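3.2 Household tableware and the timing of replacement

The second part of the study looked at how households replace everyday tableware. Earlier work on consumer durables has mostly dealt with large items such as washing machines and beds, where a purchase can be dated from a receipt or a guarantee card. Plates and bowls are bought in small numbers, often without any record, and they leave the home one at a time. We therefore relied on a cupboard inventory carried out with the householder present, followed by a short interview.

Fieldwork took place in February in the towns of Viria and Lo. Of the 766 households contacted by letter, 586 agreed to a visit and completed both stages. Interviews lasted 37 minutes on average and were held in the kitchen wherever possible. Each household was asked to put out every plate and bowl used in the past month, and then any that were kept but not used. Items were grouped into sets by pattern, and the householder was asked when and how each set had come into the home.

A set was defined as three or more pieces sharing the same pattern, whatever their size. This is a looser rule than the one used by shops, where a set normally means a fixed number of place settings. It was chosen after the pilot, in which many householders spoke of "the set" even when most of the original pieces had gone. Pieces with a different glaze or a different border were recorded separately, even where the householder thought of them as going together.
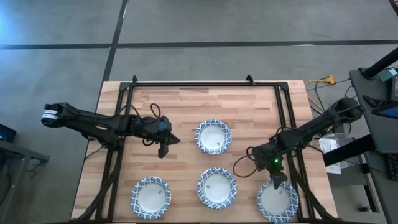
Patterned ware raised a particular difficulty. Blue and white designs have been sold for so long, and by so many makers, that pieces bought decades apart can look alike on a shelf. Where the householder could not say whether two plates came from the same purchase, the fieldworker compared the borders and turned both pieces over to look for a maker's mark. If the marks differed or one was missing, the pieces were entered as a mixed set. Plain white ware was treated in the same way, although marks were less helpful there and more cases had to be left undecided.

Breakage was the most common reason given for losing a piece, followed by chipping and by gifts to children leaving home. Breakage did not lead directly to replacement in most homes. Householders tended to carry on with a reduced set until it no longer covered the number of people who usually ate together, and then bought a whole new set. The old pieces were seldom thrown away at that point. They moved to a lower shelf, a garage or a caravan, and some came back into use when the newer set began to shrink.

Single replacement pieces were bought mainly by older householders, several of whom knew the name of their pattern and looked for it at markets. Younger householders more often said that they would not know where to look. Two shops in Viria sold loose pieces from open stock, but few of those interviewed under the age of forty had used either.

Coding was done by Na-rae Yeon and Gun-woo Jeon, working separately from the fieldworkers' notes. A sample of 100 inventories was coded twice to check agreement. Most differences concerned mixed sets and were settled by going back to the notes. Serving dishes were left out of this part of the analysis, as were cups and mugs, which followed a different course in the home and are dealt with in section 3.3.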